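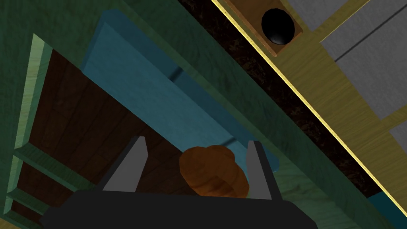 Retro games on your phone: household tips for handhelds, chargers and old cartridges

Many readers wrote to us after the June page, where we explained how to clean a keyboard. Most of them asked the same thing: what to do with game things at home. In our flat we play a lot of pixel games, on the phone and also on two old consoles, so I have collected what works for us.

Sticky buttons

Take out the batteries first. Put a little rubbing alcohol on a cotton swab, press the button down and go along the edge of it. Press it many times, then wait until it is dry. Please do not pour anything into the gap. If the button is still slow after the second try, the rubber pad inside is probably worn and you need a new one. The pads are cheap, but check the model number before you order.

Cartridge contacts

Blowing into the cartridge is an old habit from childhood, and I also did it. The breath is moist and with the years it can make the metal dull. Better is a dry swab, then one with alcohol, then again a dry one. For very dark contacts I use a white school eraser, with light pressure and only in one direction. Brush the crumbs away before you put the cartridge back.

Phone gets hot during long play

Take off the case and lower the brightness of the screen. Do not play while the phone is charging, if you can wait. Many pixel games have a setting for 30 or 60 frames, and the lower one is good enough for a turn-based game. Never put a hot phone in the refrigerator to cool it, it can get water inside.

Saved games

Before you change to a new phone, open every game and look if the save is connected to an account. I lost 200 levels of Lenex in this way, and the support could not bring them back. Write the account name on paper and keep it with the box of the phone.

Cables

We keep them in a shoe box with paper rolls from the kitchen, one cable in each roll. On the roll I write the device with a thick marker. A shelf in the cabinet also works - the Jutell one we have is deep enough for 8 rolls in a row. Do not wind the cable tightly around the charger, it breaks near the plug.

Batteries in storage

If you do not use a handheld for more than 2 months, remove the batteries. For a handheld with a built-in battery, charge it to half and put it in a dry drawer, away from the heater. White powder on the springs can be removed with a swab and a few drops of vinegar. Wear gloves for this, and wipe after with alcohol.

Next time I will write about yellow plastic, and which methods I would not try again.

Updated September 12, 2018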